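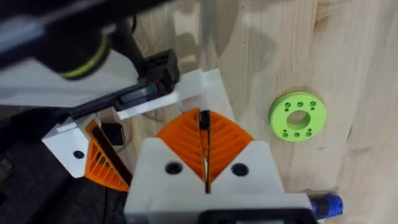 The Durkia is a wrap skirt cut from a single length of woven wool, first sold by the Skolstead clothing firm Söderlund. It closes at the left hip with 4 flat hooks and has no waistband - the top edge is turned under and stitched twice. 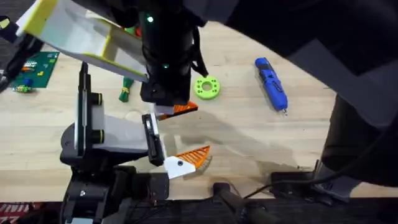 Two robot arms over a light wooden tabletop.

Halvard Torvik drew the original pattern. A lined version by Sarmīte Grīnberga added side pockets and a hem 20 mm deeper. The first run came to 386 skirts, all sewn in Brelness.

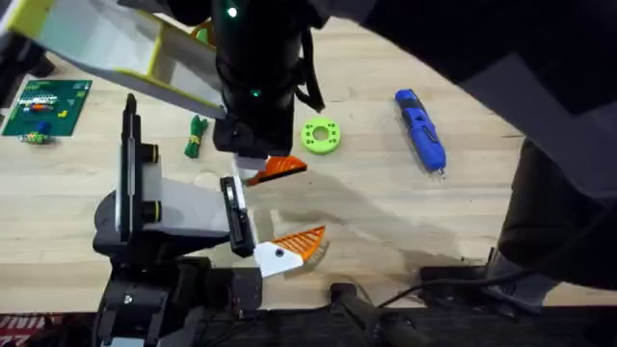
Robot arm with black wrist and orange gripper finger.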